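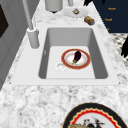

Sink scene, eggplant on the red-rimmed plate, start state for the long batch.

3 May 2021

Up early with the window open and the whole of Mollham smelling of cut grass, and I told myself I would write this at lunch while it was fresh, and of course it is now past nine in the evening and the tea beside me is the second one I have let go cold. But I want to get the day down properly. The last few entries have been two lines each, and when I went back this morning to find out why I had set the clearance on the sink walls the way I did in the winter, all I had left myself was "changed clearance, better." Better than what, I would love to know!

So, the sink. I have been on the sink for what feels like my whole adult life. The task is as plain as a task gets: get the eggplant up off the plate and out of the basin without bumping anything on the way. I used to think of it as a picking problem, and most of the old code in Sarnosis thinks of it that way too -- find the thing, choose a grasp, close the fingers, done. But the picking is the easy part now. An eggplant is a lovely shape to grasp, long and fat with an obvious middle. What gives me trouble is the getting in and the getting out, with a deep basin all around and that tall faucet standing up at the back left corner like somebody waiting to be introduced.

I started the morning with the batch that had been left running overnight on Carbone (the good machine, the one with the fan that sounds like a hair dryer). It was 1,000 episodes of the same kitchen with the start pose of the eggplant jittered a little each time, and I had logging turned on for everything, so the first hour went to simply waiting for the folder to open. I sat there eating toast over the keyboard, which I have promised myself many times to stop doing.

The failures fell into two heaps. The first heap was the faucet, as expected. The planner likes to swing wide on the way out, and when it swings wide to the left it clips the spout. I had the faucet in the collision world as a single fat box, and for a long while I was proud of that box, it was fast and it was safe. Except that the spout is long and thin and leans away from its base, and a box big enough to hold all of it also swallows a good deal of empty air over the rim. With the box in, the planner gives up on paths that are perfectly fine. With the box trimmed down, it finds the paths and then the real mesh gets hit. I went back and forth between those two for most of April, I think, trimming and growing, like someone with a hedge.

Today I finally did what I should have done at the start and split it into two capsules, one upright for the column and one tilted for the spout. It took less than an hour, including the part where I had the tilt going the wrong way and the spout was poking down into the basin. I watched the planner refuse to enter the sink at all and felt quite hurt by it until I turned on the debug shapes.

The second heap was more interesting, and I am a bit ashamed of how long it has been sitting there under the first one. In a fair number of episodes the plan was fine and the grasp was fine and the arm went down to the wrong height. It was always low, and always on runs where the eggplant had been nudged toward the lower left of the plate. I looked at the depth first, and the depth was fine. I looked at the camera transform, which I look at every time anything goes wrong, the way some people check the stove. Fine as well. Then I pulled up the segmentation masks one after another, and there it was. The drain sits right by the edge of the plate, partly under it, round and white with a raised lip of its own, and the mask for "plate" was happily taking in the drain too. Round white thing touching round thing with a white middle -- I can't blame it much. But the support height is fitted from the plate mask, and once the drain is in there the fit tips, and the lower left side of the plate comes out lower than it is.

The orange-red band should have been a gift. You could hardly ask for a clearer edge! And the network does see it, if you look at the raw scores there is a beautiful crisp ring. I was throwing it away myself, in the cleanup step, where I fill holes and join up nearby pieces so that the mask comes out as one nice tidy blob. I wrote that step for the dish rack scenes, where everything was broken up by wires, and it has been quietly joining plates to drains ever since we moved to the sink.

I turned the joining off for anything touching the basin floor, and then I spent far too long deciding whether to make it a setting or simply a rule. I made it a setting. It has a terrible name and I will change it tomorrow.

There was a stretch after lunch when I got nothing done. I went for a walk down past the Hiltik building and around by the water, and I thought about the other plate, the big one with the rooster on it that lies on the counter in front of the sink. It has nothing to do with the task. None of the counter things do, the little saucer with its square of bread or cake, the can on its side, none of it. They are there so that the detector has something to be wrong about, and for the most part it leaves them alone. The rooster plate, though, does tug at it now and then, what with the red scalloped band, and I have seen the target query drift over to that corner for a step or two before coming home. I would like to put a proper test around that. I have been saying so since last August, I notice, from the notebook. On the walk it seemed like a small pleasant job. Back at the desk it seemed like a week.

In the afternoon I ran the short batches with the fixes in. First the capsules alone, 50 episodes, and the faucet hits went away completely, which made me get up and walk around the room. Then the mask change alone on the same seeds, and the low reaches went away too, all except one. Then both together, and both together was worse than either. I had a good long stare at that. It was the timeout, in the end. The wider choice of paths means the planner keeps polishing for longer, and on the harder starts it was running out its 80 milliseconds with a perfectly good path in hand and then reporting failure, as I had told it to, in some stricter mood. Now it hands over the best path it has as long as that path is clear of everything. I reran it and had my nice numbers back, and I wrote them on the whiteboard rather larger than needed.

I have not looked into the one low reach that was left over. I saved the seed. It could be the overflow opening on the left wall of the basin, a faint little thing that I have suspected of all sorts of crimes before and never caught at anything. It could also be plain noise.

A note to myself on the batch size, while I think of it. I had bumped it up to 64 parallel scenes to get through the night run, and the memory was fine, but the renderer starts dropping shadows when it is that loaded, and the walls of the basin need their shading or the corners go flat and the wall fit wanders. I should either bring it down or pin the shadow quality. I would rather pin it. The shading in those corners is slight enough to begin with.

The long run is going again as I write this, same kitchen, same plate, new seeds, both fixes and the kinder timeout. I left the start state up on the second monitor when I came away from the desk. I have been looking at that eggplant for so many weeks that I bought one at the store on the way home, without any plan for it at all, and it is on the kitchen counter now next to the onions. I suppose I will roast it.

For the morning: rename the setting, look at the saved seed, pin the shadows, and write down the wall clearance with a reason next to it this time. Also call about the car.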